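FLENSTEAD, October. Prendance today announced the release of Estis 2, a revised water-based hardwax finish for interior wood floors, stairs and countertops. The product replaces the original Estis formula, which will stay on sale until existing stock at distributors runs out.

Estis 2 is supplied in matte and satin. Both sheens use the same base and may be mixed in any ratio to reach an intermediate gloss level. The finish is applied in two thin coats with a short-nap roller or a lint-free pad. The second coat may go on after 9 hours at normal room temperature. Full cure takes longer, and rugs should not be laid during that period.

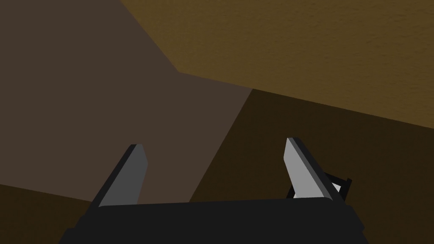
The main change from the first formula is in the wax fraction. The earlier product used a coarser dispersion that needed stirring every few minutes during application and could leave streaks on open-grained species such as oak and ash. The new dispersion is finer and stays suspended for the length of a normal working session. Cans that have been in storage should still be stirred from the bottom before opening work, and strained if a skin has formed.

Solids content by weight is 52 percent. Coverage on sanded, previously unfinished maple is 900 square feet per pail for the first coat. Softwoods and end grain take up more material, and installers should run a test patch before ordering for a large area.

Estis 2 may be applied over the original Estis after a light abrasion with a fine screen. It should not be applied over polyurethane, shellac or paste wax. Floors with an unknown coating should be sanded to bare wood.

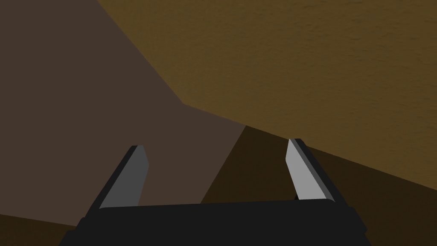
Lourenço Cunha said the longer open time mattered more to him than the change in sheen, and that on the stair treads he finished with a trial batch he was able to keep a wet edge without a second person on the job. He added that he would still like to see a smaller can for repairs.

Prendance said a repair-size container is under review and has not been scheduled. The current sizes are the quart, the gallon and the pail. Lids and labels have been changed so that the two formulas can be told apart on the shelf: the new label carries the numeral 2 beside the product name, and the batch code has moved from the base of the can to the lid.

Estis 2 will be distributed by Tavares, which also handles orders for the matching maintenance cleaner. The cleaner itself is unchanged. Safety data sheets and application guides are available from Tavares branches and from the Prendance office in Flenstead.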